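"First the Table, Then the Arm": Planning a Robot Bench on a Small Budget

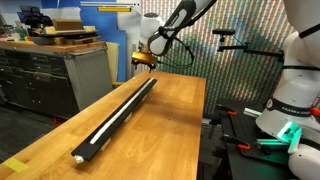 When the lab manager at Kovano talks about money, she starts with the furniture. Her group tests handling tasks for small manufacturers, and for the last 2 years she has been the person who writes the equipment plan. I spoke with her by phone for the Ramier newsletter, and she had the plan open in front of her during the whole call.

"Everybody wants to discuss the arm," she said. "The arm is one line. I have a page and a half of other lines, and these are the ones that make the project late."

Her first plan was written in November, in a hurry, because the funding office closed its call earlier than expected. It contained the robot, the gripper and one computer. It did not contain mounting plates, cables of the correct length, spare fingers, clamps or the work of the electrician. She had to ask for a second amount only a few weeks after the first was approved, and this was not a pleasant conversation.

"They asked me, did you not know that a robot must stand on something? I knew. I thought we had it already in the building. We had a table, but it moved when the arm moved."

Now she keeps a separate part of the budget for what she calls the small metal. In the plan for this year it is 3596 euros, and she defends it very firmly. It covers clamps, brackets, rails, screws and adapters. The number looks strange, and she says this is on purpose, as she added up real quotations from the supplier Ķēniņš and did not round them.

"If I write a round number, somebody will cut it. If I write the exact number, they ask me for the list, and I have the list."

I asked how she decides between a new arm and a used one. She answered that the price is not her first question. She wants to know which software version the controller runs, who will repair it, and how long the repair takes. A used arm without a service contract can still be a good purchase for teaching, in her opinion, but not for a project with a customer waiting.

For grippers she is less strict. Her group orders simple parallel fingers and changes them often. A pair made in their own workshop costs about 10 euros in material, so they make several at once and write the date on each.

The most difficult item to plan is the time of people. Her last cell needed 300 hours before the first useful test, and this time was not in any column of the original sheet. Part of it went to wiring, part to the safety review, and a large part to moving things a few centimeters and starting again. She now uses Irkness, a planning tool, to book these hours in the same place as the purchases - before that they were in two files which did not agree.

What would she tell a group that is buying for the first time? She thought for a moment.

"Draw the bench at full size on the floor with tape. Stand where the operator will stand. Then open the catalog."

The next order from Kovano will go out when the electrician has confirmed the position of the sockets. She is still waiting for his answer.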